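4.2 Water use in shared laundries

The second part of the survey looked at how households in Sarmiento and Wisulano used the shared laundries on the ground floor of their blocks. Meter readings were taken each month from September onwards, in 21 buildings. In 2 of these the meter also served the garden tap, and their readings were left out of the totals.

Households in Sarmiento used the laundries more often but ran fuller loads. Those in Wisulano tended to wash small amounts, mostly in the early evening, and many said they did so to avoid waiting for a machine at the weekend. Cantero reported the same habit in his earlier work on the Surnetti estate, where residents had no booking system and simply came down when they heard the machines stop.

The mean reading per building was 3,245 litres a month. The lowest reading, 660 litres, came from a block where most flats already had their own washing machine. We did not treat it as an error, as the tenants' answers agreed with it.

Price had less effect than we expected. When the charge per wash went up in Wisulano, use fell for one month and then returned to its former level. Tenants who were asked about this mostly said that the nearest launderette was too far to carry wet sheets home from. A few had started washing smaller items by hand, and we have no measure of the water used in this way.
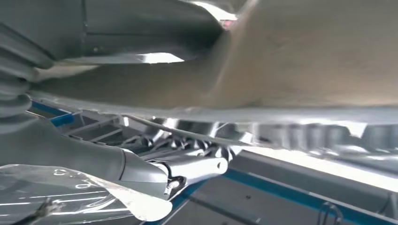 Figure 4

The answers on drying were harder to compare. Some tenants counted a line on the balcony as drying indoors and others did not, and the wording of the question was changed too late to help. We therefore report drying only for Sarmiento, where the interviews were all done by Rodrigo Cantero and the question was put in the same way each time. Most tenants there dried clothes outside for as much of the year as they could, and used the heated room in the basement only for towels and bedding.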